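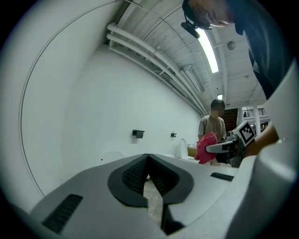
Questions people keep asking me about the grippers

Is this a kit?
Nope. I drew the shells myself and printed them at the Jasasine workshop, mostly overnight when the printers were free. Kátia Seixas did the electronics bench stuff with me and has far more patience for crimping than I do.

What's the square marker on top for?
Tracking. The software finds the black-and-white pattern and works out where the gripper is and how it's tilted. Print it matte! My first one was glossy and the tracking dropped out every time it faced a ceiling light.

Why cloth? Wouldn't blocks be easier?
Much easier, and I did start there. But I want an arm at home that folds towels, so cloth it is. Get something in a plain bright color if you can, it shows up nicely against pale walls.

How long did one gripper take to print?
28 hours for all the parts on my settings. The big curved side panel is the slow one. I've had it lift off the bed twice, both times near the end (I said some words).

What are the finger pads made of?
Soft filament with a fine texture on the inner faces. Smooth pads let thin fabric slide right out. I'm on version 14 of the pad file, so please don't use the old one that's still floating around the forum.

Do I need two people?
For the cloth work, I'd say yes. You can do it solo, but a second pair of hands speeds up resetting things between tries. Gilmar Meireles and I swap when our wrists get tired - and they do get tired.

Can I make it lighter?
Probably. Sofia Mavromatis cut the infill on hers and it's held up fine so far. Mine has ribs inside the shell that I added after a drop and never took out again.

Does the arm fold towels yet?
Kind of? It picks up a corner well. The second corner is where it all goes sideways. I'm hoping to have a decent half fold by July.

Where are the files?
On the Jasasine shared drive, in the folder called Liter. Message me if the link's dead again and I'll fix it after work.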